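# Recording demonstrations with the hand-held grippers

Notes for anyone joining the Pimura collection. Thảo Tăng wrote the first version in March and it was two pages shorter, before people began having ideas.

## Before you start

1. Open the session sheet on the laptop and put in your initials, the task name and the object set. "Misc" was once a task name. It is now 214 recordings that can't be used for anything.
2. Open and close the fingers fully, three times. The width reading should follow without sticking. If it jumps, go and fetch the spare from the Plesitz box.
3. Wipe the lens with the dry cloth. Your sleeve is not the dry cloth.
4. Run the cable away from the side you'll be reaching towards. Given the chance, it will get into every grasp you make.

## Recording an episode

Start with the fingers open and clear of the object, and hold still for a second. The tracking needs that second, however silly you feel giving it.

Then approach at the speed you'd use to pick up somebody else's phone. Experienced people are the worst at this: by the afternoon they're snatching things off the table like gulls, and the model will learn to be a gull too.

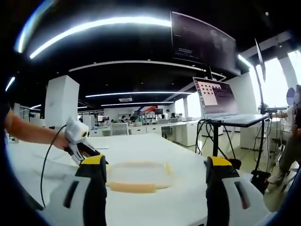

Soft and bendy objects need more patience than rigid ones. Come down with the fingers wide, stop just above the table, and close until the material starts to give. Lift straight up. If it slips, keep recording and try once more; a recovery is worth having. If it slips again, end the episode and mark it as failed.

Between episodes, move the object. Turn it, shift it, put it somewhere mildly annoying. A set of 20 episodes with the object in the same spot is one episode, done by someone with a lot of time.

Two people can work at the same table provided they agree on who reaches first. Please agree out loud.

## What to throw away

Delete an episode if:

- your free hand touched the object
- the tracking light went red at any point
- you stopped halfway to answer a question
- the cable did the lifting

Leave the slow ones, the clumsy ones and the ones where you missed by a bit. Khương, our filtering script, sorts those out later and has no feelings about your technique.

## How many, and when to stop

We have nearly 3,000 good episodes for Pumau, the first model, and the soft objects are still the thinnest part. Do them in blocks of 20, then put the gripper down and go for a walk. After 9 blocks you're finished for the day, even if you feel fine. Upload before you leave, and check that the count on the sheet matches the count in the folder. If it doesn't, write down both numbers and leave the sheet open.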